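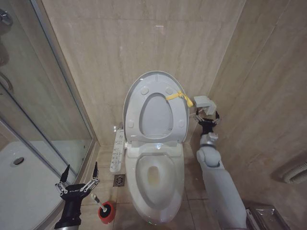
Iara Acuña would rather we all stopped talking about what the arms cost. The arms, she told me over a very large coffee, are the one line in the budget that everybody gets right, and the trouble starts on the line underneath.

I had gone to Dunstan with a question I thought was simple. A family-run group with 344 guest rooms, Postwood, had been weighing whether to put robots on bathroom cleaning, and I wanted to know what a sensible person should set aside for it. I came home with four pages of notes and a borrowed spreadsheet, and I have been boring my friends with both ever since.

Acuña helps smaller hotels plan their purchases, and Postwood is the biggest she has taken on. Her first piece of advice is to walk the rooms before you open a single catalog. She means it, too. She had me up and down the stairs for most of a morning with a tape measure, and we wrote down door widths, the height of every threshold, where the outlets were, and how far you could turn before you bumped into the shower (not very far, in my case!). A bathroom is a hard place to send a machine. The space is tight, a lot of what's in it is glass or glossy tile, and the jobs are fiddly ones, a lid to raise here, a brush to pick up there, a bin to empty.

Rooms that look alike on the floor plan can be quite different once you're standing in them, and every difference turns into hours of setup that somebody has to pay for. Postwood ended up sorting its bathrooms into five types. Acuña had hoped for two.

Then there is the question of renting or buying. Rotent, the leasing firm Postwood spoke to, quoted $3,741 a month for a two-armed unit, with service visits included but replacement fingertips and transport between buildings left out. Prenness would only sell outright, and wanted the site survey paid for up front. It took Ignacio Zúñiga, who keeps Postwood's books, the better part of March to get the two offers onto one page in a way that let you compare them fairly, and he is still a bit sore about it.

"I kept finding things that weren't in either quote," he told me. His list had a charging spot on each floor, a closet to park the thing in, extra insurance, spare parts, and the wages of the housekeeper who would be pulled off her rounds to work alongside it for the first few weeks. He had also put down a modest sum for breakage, and then, after a chat with the head housekeeper, doubled it.
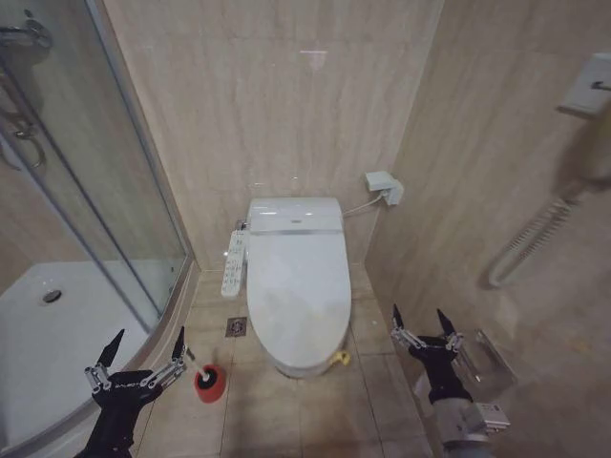

The fixtures deserve a line of their own as well. An electronic bidet seat, with its power cord and its panel of buttons at the side, asks for a good deal more care than a plain seat and lid, whoever happens to be cleaning it. If you're planning to renovate anyway, Acuña says, do your planning for both at the same table, so you don't train a machine on one sort of seat and then install another the following spring. She has watched a client do that very thing, and she winced telling me about it.

Her other rule is to start small and pay for the trial properly. Postwood has settled on one unit, one floor and a four-month lease, with money put by for a person to go in after it and check every bathroom. Zúñiga wanted to trim that last item and was talked out of it. They'll keep a plain notebook in the linen room, with a line for each bathroom finished and a line for each one a housekeeper had to finish instead, and the decision about a second unit will wait until they've read it through together.

As for the spreadsheet, I still have it. Zúñiga would like it back, and he has asked me twice.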